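From: Kylie Mudgway
To: Wihongi House list
Subject: Re: [wihongi-house] Fitted sheets and the beds against the wall

Rangi Lockyer wrote:

> Can we settle the sheets before the April changeover? I made up
> the back rooms on Monday and three of the fitted ones had come
> off at a corner by the next morning. I think the new mattresses
> are deeper than the old ones and the sheets were bought for the
> old ones. Also, does anyone mind if I pull the beds out from the
> wall for good? It takes me twice as long to do the far side
> leaning over.
>
> Rangi

Hello all,

I had a go at this yesterday after tea, so I'll answer in order.

On depth, Rangi is right. The Murkberg mattresses are deeper than the ones that went to the tip. The white sheets in the landing cupboard are the old size and will never stay on. I have put them in a bag by the back door and they can go for dust covers when the hall is painted. The green ones do fit, but only if the wall side goes on first. If you start at the near side you have no slack left by the time you get to the far corners, and they ride up as soon as someone sits down.

What I did was kneel on the mattress, do both wall corners, push the hem well down between the mattress and the wall with the flat of my hand, then get off and do the near side. It is not elegant but it holds. I wouldn't bother ironing them. They crease again as soon as they go on, and once the duvet is over the top it makes no odds.
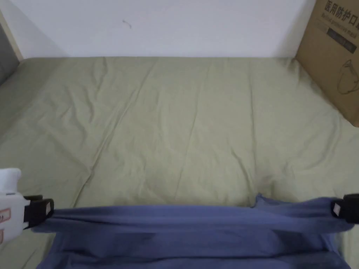 Rangi says that kneeling on the bed is all very well but he has 9 of them to do on a changeover and his knees are not what they were. He would still sooner have a gap on the far side, even a hand's width, and asks whether the wall corners could be left on between guests with only the near side turned back for airing.

No to the last part, I'm afraid -- the whole sheet has to come off and be washed every time, that was agreed when we took the place on. But I have no objection to a gap in the rooms where there is space for one. In the small front room there isn't, as the door will catch the foot of the bed. Could you try it in the back rooms first and say how you get on? Please put something under the legs if they start to creep on the boards.

Two other things while I am on the subject.

Washing. The green sheets want a 40 wash and should come out of the drier while there is still a bit of damp in them. If they are left in until they are bone dry the elastic goes, and we have lost 2 that way already. There is a line in the yard and I would use it whenever the weather allows.

Buying more. Flastgate have the same sheet in the deep size, but they want an order of 200 before they will do the trade price and we have nowhere to put them. Curkier will sell them singly, though the green is a shade darker going by the swatch. I don't think it matters if the colours don't match from room to room. If anyone feels strongly about it, say so before the end of the week, otherwise I'll order from Curkier and put the receipt in the tin.

The pillow protectors are a separate matter and I'll write about those when I have been through the cupboard.

Kylie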